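3.2 Participants and wardrobe diaries

We asked 87 adults in Varnton to keep a diary of what they wore over 3 months, starting in April. All of them bought most of their clothes new, and none worked in the fashion trade. Each person listed the garments they put on in the morning, any change made during the day, and the main reason for the choice. Entries were made before going to bed.

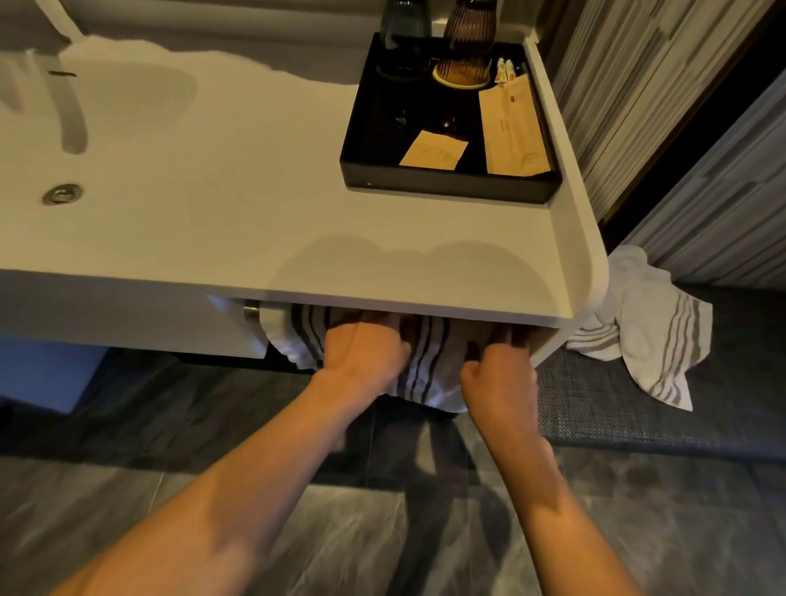
Diaries were kept on paper, as a pilot by Prajapati and Rathore had shown that people wrote longer reasons by hand than on a phone. The full set came to about 2,000 usable entries. We left out days when a uniform was worn from start to finish, and days with no reason given. Two of the authors then sorted the reasons under four headings: comfort, weather, occasion and the wish to look like someone else. The last of these covered friends and colleagues as well as singers and actors. Where the two coders disagreed, Bautista read the entry and made the final decision.

Participants also marked garments they had washed by hand and noted whether this made them less willing to wear the item again (Figure 2).

Figure 2. Wringing a small white cloth by hand over a basin.

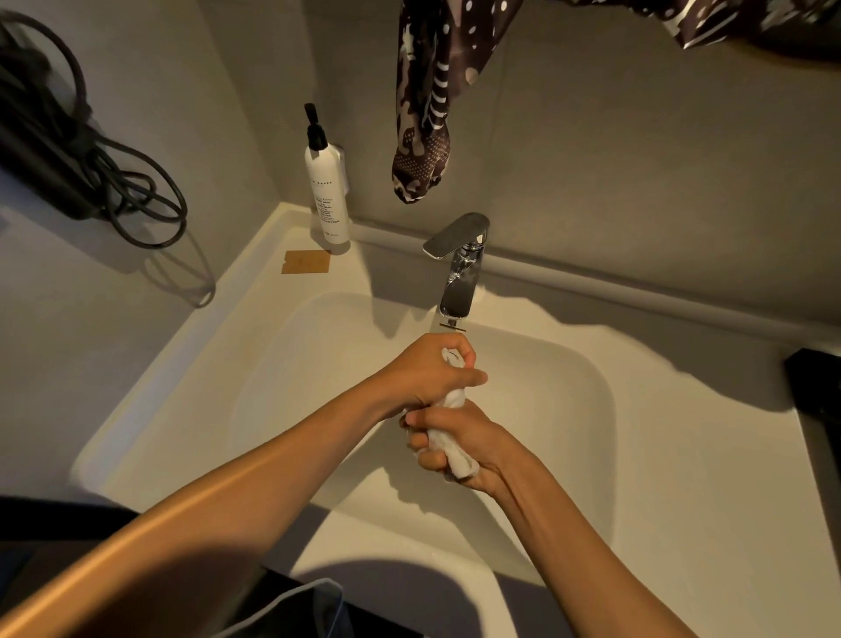

3.3 Follow-up interviews

Esquivel and Kandpal interviewed 80 of the diary keepers at home. Each was asked to bring out one outfit copied from a well-known person and one they thought of as their own idea. Many found the second request harder. Several chose an outfit, talked about it for a while, and then remembered where they had first seen it.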